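Open day, door demo: notes on the sim runs
2023-03-29

Double-door task, both arms, visitors from Ellberg and the Akville college in two groups. 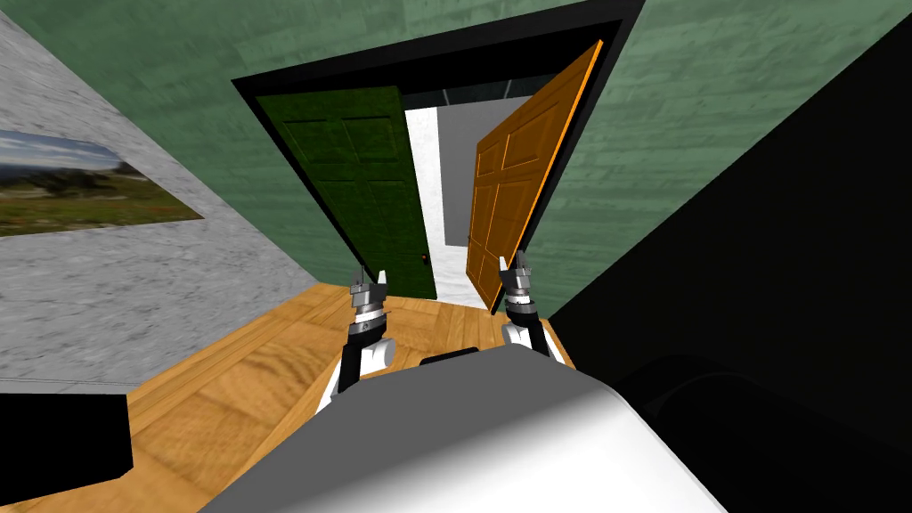
Written up the same evening while the details are fresh. Tarık Güler ran the console, I did the talking, Dilek Polat kept the log. First group 13 people, second group smaller and with more questions.

Set-up. Scene is the two-room house, start pose in front of the double door, arms forward, grippers open. Policy is the one trained on 2,000 episodes, no changes after Monday's freeze. Step limit per episode 160. Success is counted when the base is fully past the threshold with neither door touched by the body shell. Touching with fingers or wrist is allowed.

Group one. First three episodes passed. Fourth failed: left arm pushed its door correctly, base began to move before the right door had cleared, shell contact, episode stopped. Tarık reset and reran with the same seed, same result, so it is repeatable and worth keeping. Seed is in the log under "demo-4".

Question from Nermin Başaran (Ellberg): why push both doors when one would do. Answer given: with one leaf fully open the base fits, but the margin is small and the early runs clipped the jamb. She asked for the margin in millimetres. I did not have it. To send.

Group two. Tarık dropped the render rate to keep up with the projector, which made the motion look jerky. Physics step was unchanged but two visitors took it for controller trouble. Next time say so before starting, or use the other machine.

Also asked: does the view have to be tilted. The camera pose comes from the randomisation range and we left it on for the demo. Dilek's opinion is that the visitor build should have a level view. I agree for the projector, not for training.

Ayten Demirtaş asked about handles. Doors in this task are not latched, so the knob plays no part yet. The latched version is planned for September and depends on the wrist torque limits being set properly. At present the sim lets the wrist do things the hardware would refuse.

Timing. Reset took nearly 80 seconds on the first load, then a few seconds each. Load the scene before people come in.

To do
Measure clearance with one leaf open, send to Nermin.
Replay demo-4 with contact forces plotted. Check whether the base start condition reads both hinge angles or only the left.
Level camera preset for visitor build (Dilek).
Ask Hemville if they still want the same session for their group, and how many.
Projector cable in the side room is faulty, labelled, still needs replacing.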